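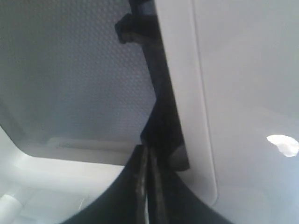
**Stollside Bench Practice Pack** - item 1640, from Burnora

We love a good set of shop rules, and this is the one we use ourselves. The Stollside pack covers everyday habits for small grippers on light-duty benches: how to start a shift, how to park the arm, when to stop and take a second look. You get 8 laminated cards, a wall sheet and a logbook with 500 lines.

Card one is everyone's favorite. Before any job runs, close the gripper on nothing and look at the tips from above. They should meet side by side at the same height. If one sits higher, write it down and call the person in charge of the cell. Please don't bend anything back by hand!
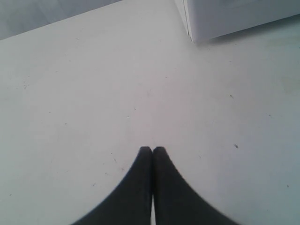

*Closed on empty space, tips level.*

Card four deals with the bench itself. Keep the space in front of the fingers clear and put boxes off to the side, well out of the approach path. Specks and scuffs on a work surface are fine for most jobs, but if you use vision, wipe down first and log any mark that stays.

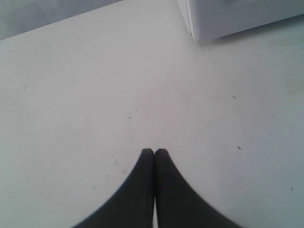 *Reading time: 1 minute*

Bình Ông rewrote the speed card for this edition, and it's so much clearer now. Slow speed for every new path, one person holding the stop button, no reaching in until the arm is parked. The pack doesn't replace your own risk assessment or the manual for your arm - keep both close by.

Already have the September edition? Order part 443 for just the new speed card and wall sheet. Both fit the old Stendska card holder.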